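04/05/2023
Chores bench, notebook 3, Ugwu project

Picking up from where the last entry fizzled out (sorry, I got pulled over to the Foron rig before lunch and never came back to it). Question on the whiteboard is still the same one: can this pair of arms do anything around a house that I'd pay for? My feeling this morning is "sort of, if you like watching paint dry," but I'm in a better mood than last week!

Did tissues again today. I know, I know, we all said we were sick of tissues. But paper is the thing that keeps biting us, and every chore I can think of has something thin and floppy in it somewhere: wiping a counter, lining a drawer, drying a glass. Got both hands onto one tissue over the towel, with the balloon sitting right below, and I stood there holding my breath like an idiot. 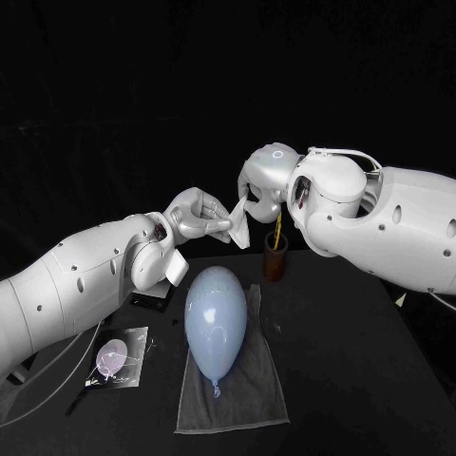
Settings and odds and ends

Grip force limit is down to 31 in the Heltex panel, whatever unit that really is (the manual is no help, somebody please ask them). At 132 it was chewing holes. Log for today starts at line 2954 and I stopped it at 3000, so it's a short one, don't go hunting for more.

Left hand pinch is nice now, thumb and fingers closing together. Right hand still comes in from above with the fingers curled under, and I'd love a flatter approach there. Haven't touched the wrist offsets yet.

So, chores? Folding a towel I'd let it try. Dusting, maybe by October. Anything with glass in it, no way, not in my kitchen.

To do: new batch of balloons from Fudside, the pale ones if they have them. Tape down the cable on the left side. Back up the Heltex settings before anyone updates the panel!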